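Home News Trail Parts Events Forum Contact

Stavel recalls first run of rear bumpers, new bracket ships in February

Quick one for anybody running a Stavel rear bumper with the swing-out tire carrier. The company is pulling back the first batch over a hinge bracket that can crack at the weld. Says it has 7 confirmed cases so far, all on trucks with 35-inch or bigger spares hanging off the back. No carrier has come all the way off. Stavel wants them off the trail anyway until the bracket gets swapped.

The batch is small. 132 bumpers were built before the change and 119 of those went out to customers. The rest never left the Widov shop and have already been cut up for scrap, according to the notice that went up on the company's site late Sunday. Stavel is emailing everyone who bought direct. If you bought used, or through a dealer, you'll have to check it yourself.

How to check. Open the carrier all the way and look at the underside of the lower hinge. First-run brackets are flat plate, single weld, no gusset. The newer one has a triangle gusset on the inboard side and a grease fitting that points toward the bumper end. Gusset there, you're fine, go wheeling. No gusset, take the spare off the carrier and put it in the bed or leave it home. Stavel says the bumper itself is OK to leave on the truck, and so are the recovery points, which bolt straight to the frame and don't share any hardware with the hinge.

The fix is a new bracket, new pin, new bushings. It bolts on in place of the old one, so no welding on your end. The company puts the job at 46 minutes with hand tools, which sounds optimistic if your hardware has seen a couple of salty winters. Soak it the night before. Kits are free, shipping is free, and you don't have to send the old bracket back, just a photo of it with a cut or a drill hole through the plate.
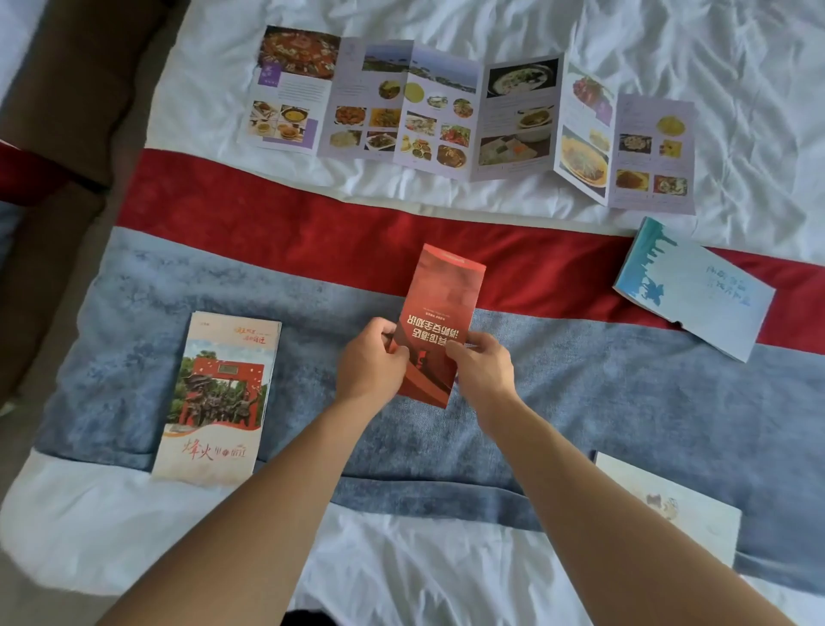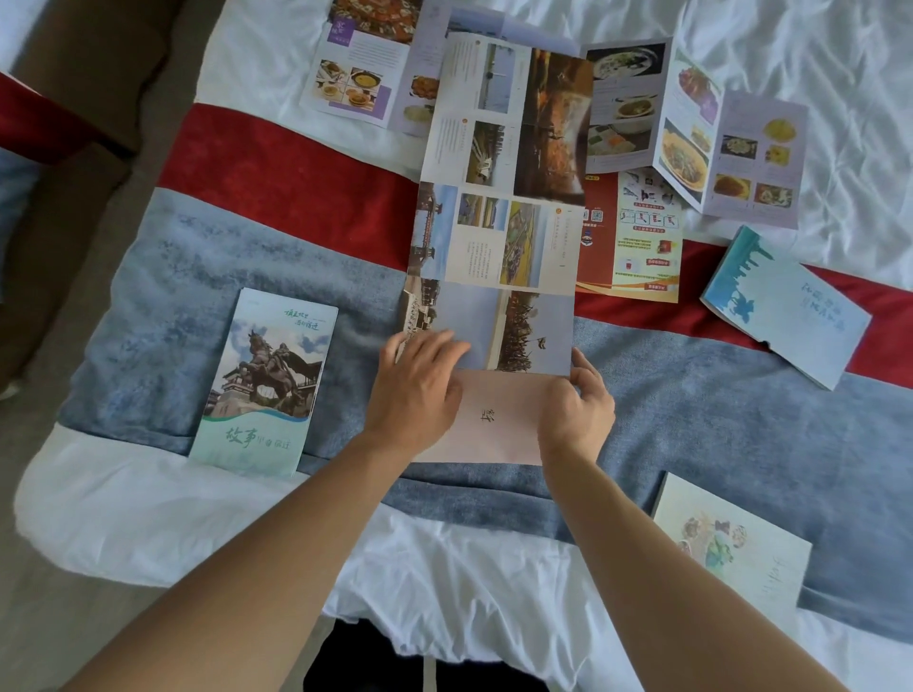
Can I keep running the bumper if I take the spare tire off?
Stavel says it's fine to drive with the carrier closed, latched and empty. Don't hang fuel cans or a jack on it in the meantime, those count as load too.

Powder coat could be a sore spot. Kits come in textured black only. A few owners ordered the bare steel version and had it painted to match, and the notice doesn't say if there's any help with paint cost. We asked and were told "we'll work with people," so take that for what it is. If you have a bare bumper, ask for a bare kit before it ships, seperate form on the same page.

Dealers get theirs last. Fallahi Off-Road, which moved a good share of the first run, says it will do the swap at the counter for anyone who bought there and won't charge labor. Call ahead. They've got two bays and one is tied up with an axle job. They also said they'd look at bumpers bought someplace else if you bring your own kit, but that one you pay for.

On the cause, Stavel says the plate was to spec and the steel was fine. Trouble was the weld stopping short at the outboard corner, right where the load goes when a heavy spare starts bouncing on washboard. Street trucks apparently never saw enough of that to matter. The gusset went in as a running change last fall, before the cracks were reported, to cut down on rattle. So the later bumpers got the fix more or less by luck.

Some back and forth over the latch too. Couple of owners on the forum think a loose latch is what let the carrier work back and forth and start the crack. Stavel doesn't agree but is throwing in the longer latch striker with every kit all the same. Adjust it so you have to lean on the handle a bit. Should not rattle when you slap the tire.

The front bumpers are not part of this. Neither are the rock sliders or the Clulumex skid plates Stavel sells, those come out of a different shop and nothing on them shares the hinge parts.

One thing still up in the air is the fold-down table that mounts to the inside of the carrier. It was drilled for the old bracket and the new one sits a hair further out. Stavel says the table will bolt up with the spacers in the kit. A owner who got an early kit says the spacers were missing from his box and it took a week to get them. Open the bag and count before you start pulling bolts.

Kits go out in February in the order the forms come in. You need the serial off the tag, passenger side, inside face, usually under the mud. Can't read the tag, send a picture of the hinge and they'll go by that. Phone line opens 8 a.m. weekdays, expect to sit on hold.

Will update when the dealer kits show up.

Home News Trail Parts Events Forum Contact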